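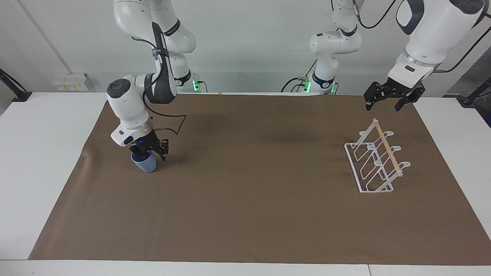 Figure 3. A light blue cup with a slightly darker rim, over brown paper.

4.2 Does cup color change how sweet a drink tastes?

The claim that a blue cup makes a drink taste less sweet is repeated so often that many papers no longer cite a source for it. We went looking for one. Most of the trail leads back to a handful of small tasting sessions, each with its own drink, its own shade of blue and its own idea of what "sweet" meant on the rating sheet. Imhof and Moffat, who ran the Nastham sessions, are often quoted as having settled the matter. Their own text is more careful. They report a small drop in sweetness ratings for a cold fruit drink and none for cocoa, and it is only the first result that later authors carry forward.

We have three worries about this body of work. The first is shade. "Blue" covers everything from near-white to navy, and the cup in Figure 3 would count as the same condition as a dark one in nearly every study we read. The second is the surface under the cup. Steiner found that tasters judged one and the same cup as paler on a dark tray, yet few authors say what their cups stood on. The third is that tasters guess. When people are handed a drink in a red cup and then a blue one, they can work out what the session is about, and some of them will try to be helpful.

The Bromitz survey is sometimes offered as the answer to all this, with 2589 completed forms. We are not persuaded. The forms asked people to remember how drinks had tasted at home, in cups they picked themselves — a large sample of a weak measure. Mayrhofer's reanalysis kept only respondents who named a single cup color, and the effect shrank to over half its former size in one age group and vanished in the other. She reads this as partial support. We read it as noise until somebody repeats it.

Nogueira's Gornska trial comes closest to a fair test. Each taster came on 2 separate visits, had one color per visit and rated 10 samples, with water in between. The difference in sweetness was small and changed direction with the drink. Temperature was noted at pouring but not at tasting, so we cannot rule out that the slower drinkers were rating a different drink altogether.

Share 3 Comments 2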